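Visite à l'atelier partagé d'Urnen : une cellule de tri montée entre bricoleurs

Publié le 4 décembre 2023

J'avais prévu de passer à l'atelier d'Urnen dès septembre, pour la première journée ouverte, mais le bras n'était pas encore fixé et on m'avait conseillé d'attendre. J'y suis finalement allé le mois dernier. L'atelier occupe l'ancien dépôt d'un grossiste en carrelage, derrière la gare de marchandises. On se gare dans la cour, on sonne, et il faut insister parce que la sonnette s'entend mal quand l'aspirateur de la menuiserie tourne.

Le rez-de-chaussée est réservé au bois et au métal. L'électronique et la robotique sont à l'étage, dans une grande pièce à moquette gris foncé que le groupe a gardée telle quelle. C'est là que se monte le projet Prurker : un bras industriel d'occasion qui doit prendre des objets en vrac dans un bac et les déposer dans un autre. Le nom vient d'une étiquette restée collée sur la caisse de livraison.

Le bras a été acheté 2000 euros à la liquidation d'une usine de Gornport, avec sa baie de commande et son boîtier d'apprentissage. Le transport n'était pas compris. Il a fallu le monter à l'étage par l'extérieur, avec un chariot télescopique loué à la demi-journée, puis répartir le poids sur une plaque d'acier avant de boulonner le socle. Le groupe a fait vérifier la dalle avant, et le propriétaire a demandé une copie de la note de calcul. Ceux qui envisagent la même chose chez eux feraient bien de commencer par cette question-là, le prix d'achat vient ensuite.

Autour du bras, tout est fait avec les moyens de l'atelier. Les plateaux sont en bois clair, découpés en bas et assemblés sur place. Les bacs sont en métal, gris, posés entre les plateaux et tenus par des serre-joints. J'ai demandé si c'était provisoire. Oui, mais cela dure depuis des semaines et le maintien est suffisant tant que la position des bacs change d'un essai à l'autre. Des équerres sont prévues quand l'implantation sera arrêtée. Les repères sur les plateaux sont faits au ruban adhésif bleu, facile à décoller.

La pince a pris plus de temps que le reste. La première version, imprimée, fléchissait dès que l'objet dépassait 100 grammes. La deuxième tenait mieux mais ne passait pas dans les angles du bac. Celle que j'ai vue est la troisième. Le faisceau de tuyaux a lui aussi été refait : trop court au départ, il tirait sur le poignet quand le bras tournait à 90 degrés. La boucle est maintenant plus large, au risque d'accrocher le bord du bac, et la trajectoire de sortie a été relevée pour cette raison.

Côté logiciel, le groupe est parti d'un programme écrit pour un cours du soir et l'a adapté à l'ancien contrôleur. La communication passe par une liaison série, lente, et c'est le point dont on m'a parlé le plus longtemps. Une carte d'interface Benítez est en commande. En attendant, les mouvements sont envoyés par petits paquets et le bras marque un arrêt entre deux consignes. À l'œil c'est un peu saccadé, mais on suit bien ce qu'il fait.

Pour les essais, chacun apporte ce qu'il a sous la main – des choses de formes et de couleurs différentes, mates ou brillantes. Les surfaces noires et luisantes posent problème à la caméra, tout comme le fond du bac, qui est rayé et renvoie la lumière. Une peinture mate a été envisagée, puis écartée : elle ne tiendrait pas aux frottements. Un tapis mince sera testé cet hiver.

La séance à laquelle j'ai assisté a duré 45 minutes. Les visiteurs restent derrière une ligne au sol, à bonne distance du bras, et une personne garde la main sur l'arrêt d'urgence pendant toute la durée des mouvements. La vitesse est bridée. Une clôture avec contact de porte est en construction au rez-de-chaussée, et l'atelier n'autorisera pas de cycle automatique avant qu'elle soit posée.

Pratique : l'étage se visite sur demande, en petit groupe, et l'entrée est gratuite. Prévoir des chaussures fermées, même pour regarder. L'escalier est raide et il n'y a pas d'ascenseur. Le café est au rez-de-chaussée, à côté du local des vis, et se paie en pièces. Je compte y retourner quand la clôture sera en place.
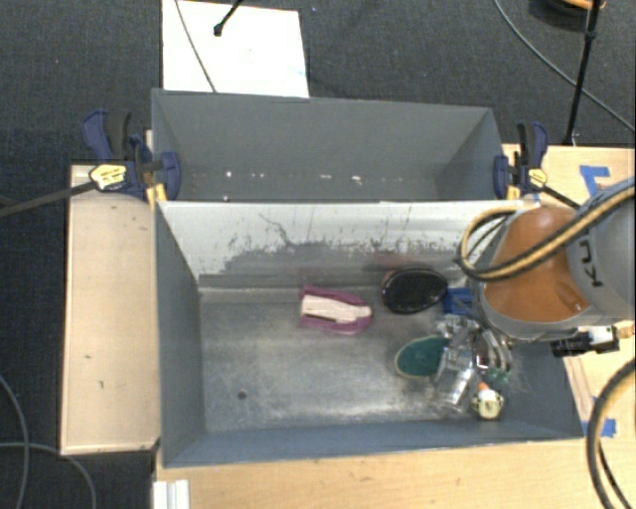

Pour le retour, mieux vaut éviter la rue du dépôt en fin d'après-midi, les camions y manœuvrent et on attend longtemps. Le parking derrière la gare reste accessible le soir et se trouve à quelques minutes à pied de l'atelier.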